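自己申告という言葉をどこまで信じるか

前の職場の同僚から、小さな会社を始めたので労務まわりを少し見てくれないかと頼まれた。専門家ではないと断ったのだが、十数年も総務にいた人間は周りから見れば似たようなものらしい。会社の名前はGarnasholm。社員は7人、業務委託が2人。扱っているのは倉庫向けの在庫管理ソフトで、私にはその良し悪しはわからない。

相談の中身は就業規則だった。常時10人に満たない事業場には届出の義務がない。だから作らなくていい、と彼女(Kaja Lillという)は開業支援のセミナーで聞いてきたのだそうだ。義務がないのはその通り。ただ、作らなくていいと作らないほうがいいの間にはかなりの距離があって、セミナーの講師はその距離を飛び越えて話すのがうまい。資料も見せてもらったが、身軽さ、スピード、柔軟性といった言葉ばかりで、残業代をどう計算するかは一行も書いていなかった。

そもそも私は、創業期の会社には手続きを軽くしてやろうという発想をあまり信用していない。書類が減るのは助かる。しかし減らした書類の向こう側には、たいてい働いている人がいる。届出のいらない会社でも労働時間の記録は必要だし、賃金台帳もいる。有給休暇だって社員が一人なら一人分きちんと発生する。このあたりの話になると、支援する側の人たちは急に声が小さくなる。

そこへ出てくるのがPrulanceというサービスだ。労務の状態を自己診断できるというもので、Kajaはすでに無料版を使っていた。設問に「はい」「いいえ」で答えていくと点数と色が出る。彼女の会社は緑だった。雇用契約書は交わしていますか、はい。勤怠は管理していますか、はい。

では見せてほしいと頼むと、契約書は確かにあった。ただし固定残業代の欄に金額だけが書かれていて、何時間分なのかがない。勤怠は共有の表計算ファイルで、各自が月末にまとめて入力していた。始業は全員が毎日9時ちょうど、終業は全員が18時ちょうど。これを管理と呼ぶなら、うちの冷蔵庫に貼ってあるごみ収集表だって立派な勤怠管理になる。

嘘をついているわけではないのだ。聞かれたことに正直に「はい」と答えたら緑になった。自己診断は答える人が知っている範囲でしか診断できないのに、結果の画面には総合評価などと書いてある。この言葉の選び方が私はどうも気に入らない。

念のため自分でも登録して、架空の会社として答えてみた。わざと36協定を「いいえ」にし、残業は「はい」にした。結果は黄色で、改善の余地があります、と出た。改善の余地。協定なしで法定時間を超えて働かせていたら、余地で済む話ではないと思うのだが。有料版に申し込むと詳しい解説が読めるらしい。申し込んでいない。

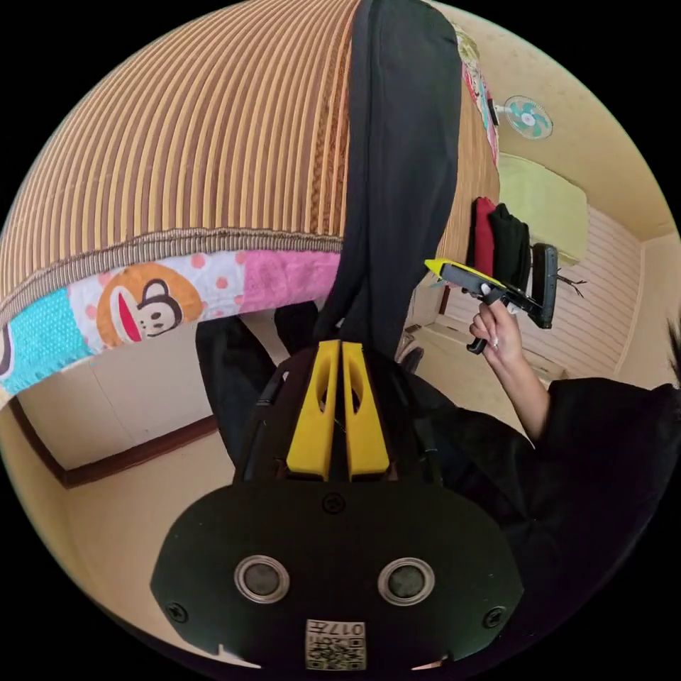 就業規則の雛形についても書いておく。Kajaが用意していたのはAvotiņšという会計事務所が配っている無料の雛形で、条文が211もあった。7人の会社に211条である。読んでみると寮の使用規程や社用船舶の扱いまで入っていて、どこかの大きな会社のものを丸ごと持ってきて社名を抜いたのだろう。ところが在宅勤務の条文は一つしかなく、「業務に適した環境を自ら整えること」で終わっている。縞模様の敷物を敷いたベッドの脇に黒い布が垂れているような部屋は、この条文でいう適した環境なのかどうか。椅子は、通信費は、電気代は、と聞き始めるときりがないのに、全部「自ら」の二文字に押し込んである。費用を本人に負担させるつもりなら、そう書いて、きちんと説明しておかなければいけない。

別の意見も聞いておこうと、昔世話になったKadri Lapiņaさんにも連絡した。中小企業の労務を長く見てきた人で、私よりずっと温厚だ。彼女の意見はこうだった。最初から完璧な規則を作らせようとすると経営者は嫌になって何もしなくなる、だから緑の点数でも何でも、入口としてはあっていい。

言いたいことはわかる。半分くらいは賛成する。ただ、入口のつもりで作られたものが出口として使われているのを何度も見てきた。Nurnitzという会社にいたころ、監査の前になるとチェックリストが回ってきて、全員が前年の控えを見ながら同じ欄に丸をつけていた。私もつけた。あとで倉庫の担当者の未払い残業が見つかったとき、そのチェックリストは「問題なし」の束として棚に並んでいた。丸をつけた人間の一人として、あまり偉そうなことは言えない。

結局Kajaには、雛形を捨てて短いものを書くよう勧めた。労働時間、賃金、休暇、退職、在宅の費用。まずはそこからで、船舶はいらない。勤怠は月末のまとめ入力をやめて、その日のうちに実際の時刻を入れる。固定残業代は時間数を明記するか、いっそやめて実績で払う。最後の項目で彼女は少し黙って、ちょっと計算してみると言った。

翌週、計算したという連絡が来た。実績払いにすると月によっては今より安くなるそうだ。では高くなる月はどうするのかと聞いたら、返事はまだない。

Prulanceからはその後も案内のメールが届いている。あなたの会社の改善の余地について、という件名で、存在しない会社の社長である私に宛てて。配信停止の手続きは、ログインしてからでないとできないようになっている。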